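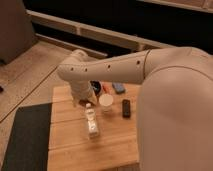

4.2 Distraction during set prayer

Members of the Karam congregation were asked to keep a diary of morning prayer for 37 days. Wandering attention was the most common complaint in the 2439 entries. Few writers treated it as a sin. Several compared the mind to a small wooden table with things left on it, much like the one in Figure 4, and spoke of praying "across" whatever was there.
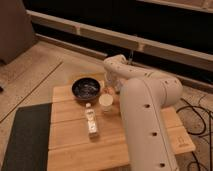 Figure 4. Small table with objects.

Entries that named a specific worry were longer and more often ended in thanks. Omerović reports a similar pattern at Kadbridge.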